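Cilton Toy and Play Library
Progress report to the Markevden Fund, July

Grant period: second half of year one

1. Summary

The library has now been lending for a full six months from the ground floor of the old Jenkins building in Cilton. Membership stands at 180 households. We set out to reach that number by the end of the year, so we are ahead on membership and behind on two other items, the Rasero outreach sessions and the catalogue. Both are dealt with below.

Spending is within budget. The one line that has gone over is shelving, and we have moved money from printing to cover it.

2. Lending

Families can borrow up to 3 items at a time and keep them for four weeks. Renewals are allowed once if no one else has asked for the item. Most borrowing is by households with a child under five. Construction sets and wooden puzzles go out most often, and ride-on toys are the hardest to keep in stock because we own so few of them.

We dropped the late fee in the spring. Returns did slow down a little in the first month and have since gone back to where they were. A reminder text the day before the due date seems to do more than the fee did. We would like to keep the service free of fines and will look at it again after the summer holidays.

Losses have been small. Missing pieces are a bigger problem than missing toys, and we now weigh the larger sets on return. This is quicker than checking every part by hand and picks up most of what is gone.

3. Stock

The grant included 2000 pounds for new stock. All of it has been spent. We bought mainly for the under-threes and for children who need larger or easier-to-hold pieces, as agreed at the start. Donated toys make up the rest of the collection. We turn down anything with a battery cover that does not screw shut, and anything without a maker's mark we can trace.

4. Catalogue

The catalogue was meant to be online by now. The main delay was the photographs and written entries, which took longer than we allowed for. Half the collection is entered. The old paper cards are still in use at the desk, and for the time being both systems have to be kept up — a nuisance on busy mornings. We expect to retire the cards in the autumn.

5. Outreach in Rasero

We planned monthly sessions at the Rasero community room and have held fewer than that. The room was closed for heating repairs for part of the period and there was no other ground-floor space we could use with pushchairs. Sessions have started again, and 16 families came to the most recent one. Several of them joined on the spot.

Transport remains awkward. Everything has to be carried in crates by car, and the heavier sets stay behind. A folding trolley would help and we have included one in the request at the end of this report.

6. Premises

The front room has been repainted and the new shelves are up along the back wall. The door to the yard still sticks. The landlord has agreed to replace it before winter. Opening hours are unchanged, ten until two, with one late opening a week until six.

We also spent a small amount on work surfaces for sorting and checking.
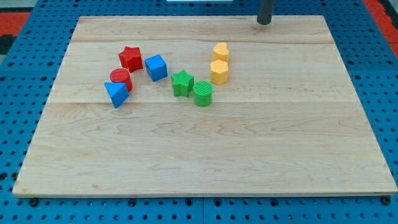 Maple board and toys on a blue pegboard table.

7. Next six months

Our main jobs are to finish the catalogue, to run the Rasero sessions every month, and to replace the most worn puzzles. We also want to try a holiday loan in December, with a longer borrowing period over the break.

We ask the Fund to agree to the following:

- the move from printing to shelving described in section 1
- a folding trolley for outreach, to be paid for from the unspent travel line
- an extension of the catalogue deadline to the end of October

Full accounts are attached separately.

Cilton Toy and Play Library | Contact us | Copyright Cilton Toy and Play Library, all rights reserved | Back to top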